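Jewelry, Laundry and Other Small Jobs

11/01/2018

I get asked every few months whether a machine can do the chores yet. I worked for six years at Olbridge, where we packed small hardware into trays, and I still follow this subject more than I follow sports. My short view is that machines are good at one thing in one place, and a house is many things in many places. Sorting a box of bracelets and hoops is a fair test of that.

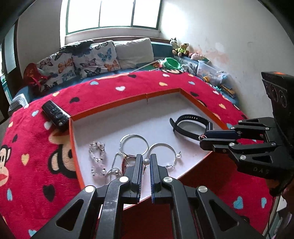
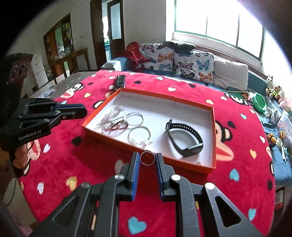
Silver rings, beads and a watch strap in one shallow box, with grippers at work on both.

Can a robot tidy a box like this without help?

Not reliably, at least not any robot an ordinary household can buy today. A machine can be set up to pick one kind of part from one kind of tray all day long. Give it a mix of thin, shiny and tangled things and it will miss some, drop some and pull up two at once.

I will go through why, because the reasons are the same for most chores.

Thin metal is hard to see. A hoop is mostly air, and the part that isn't air reflects whatever light is in the room. At Olbridge we had a picking cell from Zeman that did very well on matte plastic clips. When the customer changed to a polished steel ring, the miss rate went up so much that we put a person back on that station for the whole of August. The ring was the same size as the clip.

Then there is the grip. Two flat fingers can hold a bangle if they meet it the right way. A pearl rolls. A beaded bracelet changes shape as soon as you lift one end, and anything hooked to it comes along. People deal with this by feel and we don't notice we are doing it. You shake the thing a little, or hold the rest down with your other hand.

The Zeman cell did 1451 picks on its best shift. I remember the number because it was written on the whiteboard for a long time. That sounds like a lot until you know that every part came down the same chute facing the same way. My own drawer at home has no chute.

Laundry is the chore most people ask me about. I saw the Derkell folding machine at a trade show. You clip each shirt on by hand and it folds it for you. It did 3 shirts while I stood there, and they looked fine. It will not take a fitted sheet, and it will not find the sock inside the sleeve. I counted clipping the shirt on as most of the work, so I didn't see much point in it.

Floors are different. We have an Asomau vacuum and I would buy it again. It has run 104 times according to its own log, and it got stuck on almost none of those runs once I moved the lamp cord. A floor is flat and the job is the same every day. Dirt doesn't need to be put back in the right place, either.

On the shop floor the answer depends on how many of the same thing you make. Our old line had 125 part numbers. Maybe a quarter of them were worth automating, and the rest came in small runs where setting up the machine took longer than doing the job.

What I would like to see at home is something modest. A pair of arms that could clear a table into a bin, slowly, while I was at work, would be enough for me. It could leave the necklaces alone. I don't mind untangling a chain, and I would rather do that than scrub pans. Pans seem to be a long way off too, going by what was on show this year.

I am going back to the trade show next year and will write up whatever Derkell brings.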